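Drendura Manipulation Software Programme
Interim progress report to the Kendalik Fund
Reporting period 2
Submitted Wednesday, August 1, 2018

Prepared by Rosalinda Dela Peña, Software Lead
Approved by Teodoro Talavera, Programme Manager

1. Purpose of this report

The present report covers software development under the second reporting period of the grant. It sets out progress on the three funded work packages (perception, motion planning and operator tooling), records one change to the agreed schedule and asks the Fund to approve a minor transfer between budget lines. Hardware purchasing is reported separately.

2. Perception

The cloth detection module, Simiyu, has been rewritten during the period. The earlier version found items by comparing the depth of the shelf with the depth of whatever lay on it. It performed acceptably with folded towels and poorly with thin fabric, which lies too close to the shelf surface to be told apart by depth alone. The new version combines colour and depth, and passes the planner an outline of each item together with a score for how certain it is of that outline.

Two matters remain open. Pale fabric against a pale background still produces outlines that are too small, particularly in strong daylight. Where two pieces overlap, the module at times reports them as a single item. The team has begun work on the second problem and expects to deliver a first version in the next period. Exposure control on the wrist camera is currently set by hand at the start of each session, and an automatic setting has been added to the list of planned work.

3. Motion planning

The planner now treats the shelf lip as a separate object, with its own safety margin. Previously the whole shelving unit was held as one solid shape, and many approaches that were physically possible were refused. Since the change, the planner has been able to offer approaches from the front and from slightly above for items that hang over an edge.

Planning time has also improved. The limit agreed with the Fund was 3 seconds for each pick, and the present build meets it on all shelf layouts in the standard test set. Layouts with additional obstacles in front of the shelves are outside that set and have not yet been timed.

4. Shelf trials

Trials on the stepped shelving unit began once the new planner had been merged. The items used are single pieces of fabric in plain, distinct colours, placed by hand either flat on a shelf or draped over its front edge.

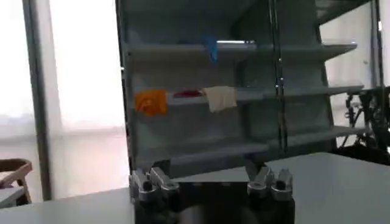 The trial procedure asks the software to choose its own order of picking and to record the reason for each choice. These records have proved more useful than expected. They showed that the planner was giving too much weight to distance and too little to the certainty score supplied by Simiyu, with the result that it attempted nearby items with poor outlines before more distant ones with good outlines. The weighting was corrected in build 11 and the trials are being repeated in full, so that results before and after the correction can be compared on equal terms.

5. Operator tooling

Estex, the replay and logging tool, is in daily use by the whole team. An operator can now step through a pick and view the camera image, the outline and the planned path side by side. A written guide is in draft and will be sent to the Fund with the next report.

6. Schedule and budget

The delivery of the overlapping items feature has moved back by 10 working days, owing to the repeat of the shelf trials. No other milestone is affected. The Fund is asked to approve the transfer of unspent travel money to data storage, as the Estex logs have taken up more space than was allowed for in the original proposal.

7. Work planned for the next period

Completion of the repeated shelf trials and a written comparison of results.
First version of separate outlines for overlapping fabric.
Automatic exposure setting for the wrist camera.
Timing tests on layouts with obstacles in front of the shelves.
Issue of the Estex operator guide.

Questions on the technical sections should be addressed to Ms Dela Peña, and those on schedule or budget to Mr Talavera.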